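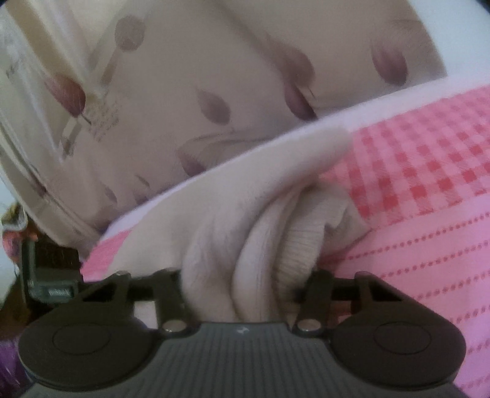
3. Sorting and Folding of Mixed Household Textiles

3.1 Purpose of this stage

The third stage of the project examined how household textiles of different construction behave when they are stored together. Knitted garments and woven cloths are commonly placed in one pile after laundering, and the first stage of the study, carried out in January, had shown that this was the usual practice in the Fladimham residences. The aim was to establish whether separating the two groups before folding reduced creasing and made individual items easier to find.

3.2 Materials

The Murerura clothing exchange lent the project 213 items. These were divided into knits, checked and striped wovens, printed fabrics, and a small remainder which did not fit any group. A soft beige knit with a ribbed edge and a pink checked cloth were among the pieces handled in mixed piles. The strong contrast between the two was helpful, as a fold of one could be told from a fold of the other at a glance.

Items with fastenings were excluded. Care labels were read where present, and the fibre content was entered on the record sheet. A number of labels had faded and these entries were left blank.

3.3 Method

Each pile was made up on a flat surface and left for 60 minutes before sorting began. Items were lifted singly, shaken once and placed with others of their group. Knits were folded in thirds along the length and then in half. Woven cloths were folded edge to edge. No item was ironed at any point. The procedure was repeated with piles that had been sorted before the rest period.

I-seul Kang kept the record sheets and checked them against the stock list supplied by the exchange.

3.4 Observations

Lifting a knit from a mixed pile frequently disturbed the woven cloth beneath it. Gathering the knit in a bunch drew the neighbouring fabric along with it, particularly where the two had become tucked into each other. Light woven cloths showed the most creasing after this treatment. Ribbed cuffs and hems held their shape better than the plain areas of the same garment.

Of the 213 items, 176 were returned to the correct group at the first attempt. Most of the remaining items were thin jersey pieces placed with the wovens.

3.5 Storage trial

The sorted items were transferred to open shelving in the Ham building, with knits on the lower shelves. Results of the trial are given in Section 4, and the full record sheets are held with the department under file 329.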